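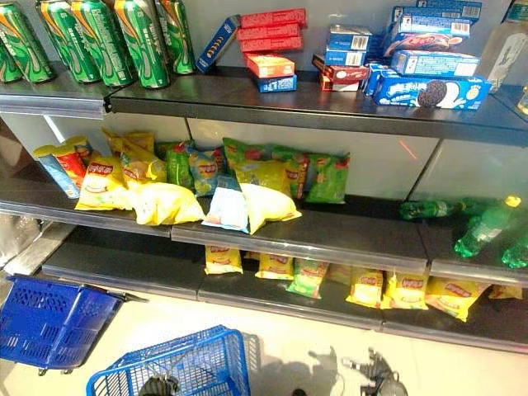 **Staltero Holiday Apartments: Progress Report to the Moltach Rural Lodging Fund**
Period covered: April to August 2026
Prepared by: Fikri Goh, property manager

## 1. Status

The grant covers conversion of the former Zepeda farmhouse into 11 self-catering apartments with shared outdoor areas. At the close of this period, seven apartments have passed final inspection and are open for booking. The remaining four are on the upper floor of the east wing and are waiting on window frames.

Bookings for the finished apartments came to 221 nights. Most stays were for a full week. The two ground-floor apartments with step-free access were let first in every week they were offered, and they carry the highest rate.

## 2. Building works

Skornia completed the stair replacement and the west wing plumbing. The old risers were left in place behind the new wall panels and capped at both ends; their positions are marked on the revised drawings. Water pressure on the upper floor was below specification at first test. A larger pump was fitted and the second test passed.

The east wing roof was opened to repair two purlins not listed in the original survey. This work was charged to contingency under change order 4. No further structural repairs are expected on that side, but the chimney flashing has not been checked from above.

The window frames were returned to the supplier once for incorrect depth. The replacement set has been confirmed in writing but has no delivery date.
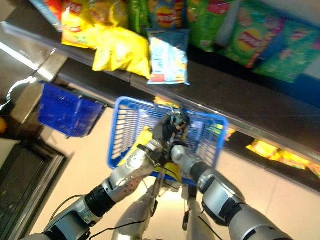 *Blue shopping basket at the snack shelf*

## 3. Guest access and equipment

Key boxes have been replaced with coded locks on all open apartments. Codes are changed between stays by the cleaning team, who enter them on the arrival sheet. Two locks failed to close in hot weather and were refitted with a wider strike plate.

Kitchens are equipped to the list in Annex B, with one change: the combined microwave ovens were swapped for separate units, as the combined model did not fit the cabinet opening. The terrace furniture order is complete except for the parasols.

Wi-Fi coverage is adequate indoors and poor at the far end of the garden. An outdoor access point is priced but not ordered.

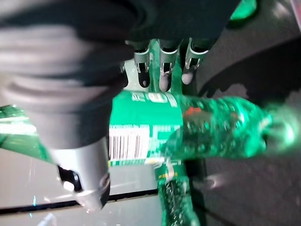 ## 4. BUDGET AND OPEN ITEMS

Spending is within the approved total. The furnishing line is overspent by almost $800, offset by savings on the parking surface, where gravel was laid in place of paving. Approval is requested to move this amount between lines.

Open items:

- East wing window frames: delivery date from supplier
- Chimney flashing: inspection by Skornia
- Outdoor access point: decision on purchase
- Parasols: delivery
- Fire certificate for the east wing: application goes in after the frames are fitted

The next claim will include the pump invoice and the final stair invoice. Copies of both are in Annex C.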